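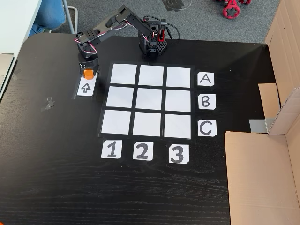

図3-1 マス目と札の置き方。右にA・B・C、下に1・2・3、左に矢印の札

3. 盤面をつくる

箱の中身の確認(2章)がすんだら、いよいよ盤面です。Gramholmの盤は板ではなくて、机の上に紙とテープで直接つくります。え、印刷した盤じゃないの?と思った方、私も最初はそう思いました。でもやってみると、紙が1枚汚れてもその1枚だけ替えればいいので、けっこう気に入っています。

3-1 用意するもの

・マス用の白い紙 9枚(40ミリ角に切ったもの)
・文字の札 A、B、C
・数字の札 1、2、3
・矢印の札 1枚
・黒いテープ(幅11ミリ)
・コマ(オレンジ色の小さな円柱)
・定規、はさみ、黒の太いペン

テープは袋に「848」のシールが貼ってあるほうを使ってください。もう一つの細いテープは5章で使うので、まだ開けなくて大丈夫です。

メモ:机は濃い色がおすすめです。うちは暗い木目の天板でやっていますが、白い紙がくっきり見えて置き場所に迷いません。白い机しかない方は、先に色画用紙を敷いておくといいですよ。

3-2 マスを並べる

1. 机の上を乾いた布で拭きます。消しゴムのかすが残っていると、その上に貼ったテープがぷくっと浮いてきます。私は二度やりました。

2. まず真ん中のマスを1枚置きます。端から並べたくなるんですが、端から始めると最後の列で必ずずれるんです、私の場合。真ん中から外へ、がいちばん楽でした。

3. 真ん中の紙の上下左右に1枚ずつ、テープの幅だけすき間をあけて置きます。定規を当てるより、切ったテープを仮に置いてすき間を測るほうが早いです。

4. 残りの四隅を埋めて、3行3列にします。この時点では、まだどこも貼らないでください。

5. 一度立ち上がって、真上から見ます。座ったままだと手前の列が広く、奥が狭く見えるので、まっすぐなのに曲がっている気がして直してしまいがちです。

6. よさそうなら、すき間に黒いテープを貼って線にします。縦の線から先に、次に横の線。紙のふちにほんの少しかぶせると、紙も一緒に留まります。

注意:テープを引っぱりながら貼らないでください。あとで縮んで、紙の角がめくれてきます。軽く置いて、指の腹でなでるくらいでちょうどいいです。

3-3 札をつくって置く

1. 札の文字は手書きです。太いペンで、札の高さの半分より大きく書きます。細いペンで上品に書いたら、机の向こう側からさっぱり読めませんでした……。

2. 書いたら、角を少しだけ切り落とします。とがった角は、そでに引っかかってすぐ折れます。四つの角がぴったり同じ形にならなくても気にしないでください。

3. 文字の札は盤の右側に縦に並べます。いちばん奥の行がA、真ん中がB、手前がCです。

4. 数字の札は盤の手前に横一列。左から1、2、3の順です。

5. 全部の札を、自分から見てまっすぐ読める向きにそろえます。

マスの呼び方は「文字+数字」です。奥の左がA1、真ん中がB2、手前の右がC3。口に出して何度か指さしておくと、遊び始めてから「どこだっけ」とならずにすみます。表計算ソフトに慣れている方は、文字が列だと思いこみやすいのでご用心!Gramholmでは文字が行、数字が列です。

3-4 矢印の札

矢印の札は、コマの出発点の目印になります。

1. 盤の左側に黒いテープを短く1本貼ります。

2. その上に矢印の札を置きます。矢印の先は奥(Aの行のほう)へ向けてください。

3. 札の裏に、輪にしたテープをつけて軽く留めます。向きを変える遊び方(34ページ)もやってみたい方は、留めないでおいてもかまいません。

メモ:矢印の札は、マスに近づけすぎると10個目のマスみたいに見えてしまいます。指1本ぶんくらい離すと、ちゃんと別のものに見えます。

3-5 始める前の確認

・9つのマスには何も置かれていませんか。
・AからC、1から3の順番は合っていますか。私は一度、1と3を入れ替えたまましばらく遊んでいました。
・テープの端が浮いていませんか。浮いていたら、その部分だけ切って貼り直します。
・コマは手元にありますか。円柱なので、横に倒すと転がります。使わないときは立てておいてください。

3-6 片づけるとき

貼りっぱなしにできる机ならそのままでいいのですが、食卓でやる方はそうもいきませんよね。テープは端をつまんで、机に沿わせるように低い角度でゆっくりはがします。勢いよく上へ引くと、紙のふちが一緒に破れます。

注意:ニスを塗った天板では、目立たない場所で先にテープを試してください。直射日光の当たる机に長く貼ったままにするのもやめておきましょう。

マスの紙と札は、それぞれ封筒に分けて箱へ戻します。使いまわすうちに紙のふちが毛羽立ってきたら、替えどきです。市販の白い厚紙を同じ大きさに切れば、そのまま使えます。コマの動かし方は4章へどうぞ。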